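We use cookies to improve your visit. Accept | Manage settings

Review: Cindow parallel gripper kit, pair

I bought two of these for the two-arm kitchen bench we're building at the Brelcombe shared workshop. They replaced a set of printed fingers that flexed too much to hold anything with a long handle. The kit comes as plates, fingers, pads and a bag of screws, and the fingers arrive unassembled. Allow an evening per gripper.

The instructions are 20 pages and mostly clear. Step 6 has the finger drawing the wrong way around, so dry fit before you tighten anything.
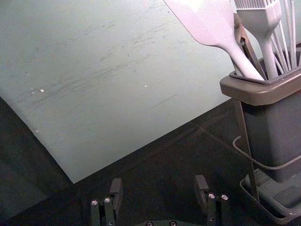
Grip is good on silicone handles. I set the force limit low and left it there. Flat things are harder. The pads are too thick to get under a cutting board lying on the bench, and I ended up writing a routine that slides it to the edge first. Thinner pads are sold separately, but I haven't tried them.

Putting a black cloth over the bench helped with fingertip clearance too, as it gives a little when the pads touch down.

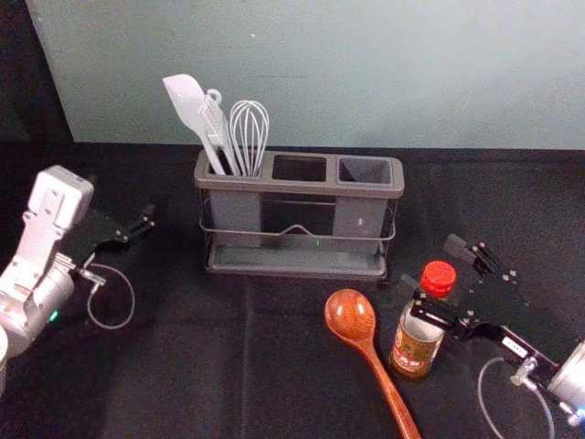
Small glass bottles need a slow approach. At full speed the second finger lands before the first and tips the bottle. I run the last stretch at a crawl and that fixed it. Cable routing is my main complaint: there is one clip, in a poor spot, and you have to leave a loop of slack for the wrist.

After 600 cycles on the test rig the screws on one finger had worked loose. Threadlocker isn't included. Buy some.

Worth the money for a home build if you can live with the pads.

Last updated: January

Related reviews
Texier bench power supply
Lernley clamp-on task light
Cable sleeves for small arms, compared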